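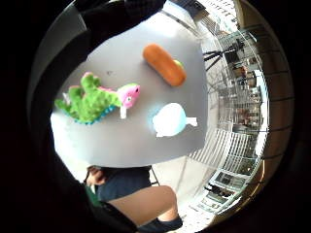
DRULBY, August 4, 2023

Print | E-mail

When Azra Dumitrescu got her first budget for a robot project, she wanted to spend almost all of it on one arm. Her colleague Zeyu Shi asked her to wait. "An arm without data is a very heavy lamp," he told her.

Their small firm, Wovier, now teaches picking skills with hand-held grippers, and the arm comes later. A person works at a grey table with soft toys on it, a green dinosaur and a pink one among them, and the camera on the tool records the work. The toys are the cheapest line in the plan.

The other lines need more care. Wovier put aside 2,000 pounds for each gripper, with spare fingers included. The first order was for three, and Dumitrescu says four would be better, as one is always at repair. Storage was forgotten completely in the first plan – also the hours for checking the recordings. In the first month the team threw away 231 of them.

Dorothy Bainbridge, who advises small companies on purchases, sees the same mistake often. "They compare prices of machines and they do not ask what one working hour will cost," she says. Her advice is to rent the arm first, if the supplier agrees, and to write the cost of people at the top of the sheet.

Wovier will decide about its arm at the end of August. Two offers are on the table, and Shi still prefers the smaller one.

Print this article | E-mail to a friend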